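How to Stack Small Blocks So They Stay Put
Kundetti workshop guides: table games and building sets

A two-block stack looks easy, but most leaning towers go wrong at this stage. The steps below are for small plain cubes on a bare wooden table.

1. Clear the table and wipe it with a dry cloth. Crumbs and dust lift one side of the bottom block.

2. Choose the base block. If one of your cubes has a worn or rounded side, save it for the top.

3. Set the base block down where you want the stack. A thin, flat square pad under it marks the spot. Leave the second block close by. 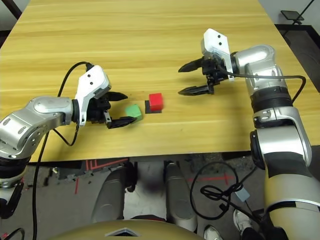

Does the pad have to be bigger than the block?
A little bigger works best. You can line the block up by the margin that shows around it, and a pad smaller than the block will let it rock.

4. Hold the second block by two opposite sides, low enough that you can still see the top edges. Lift it straight up before moving it across.

5. Stop over the base block and check from the front, then from one side. Turn the block until its sides run the same way as the ones below.

6. Lower it slowly. When the faces touch, loosen your grip on both sides at once. Opening one side first pushes the block over.

7. Move your fingers straight back before you lift your hand.

Check the stack at table height. A small overhang on one side is fine for two blocks. If you plan to add a third, straighten it now with a light push on the upper block while you hold the lower one still. 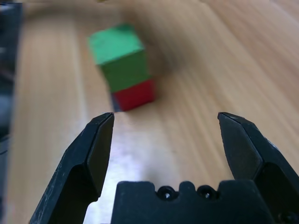
Green block on red, with a slight overhang on the left.

To take the stack down, start with the top block and use the same grip. Sakai sets come with 46 blocks, so keep the spares in the box until you need them.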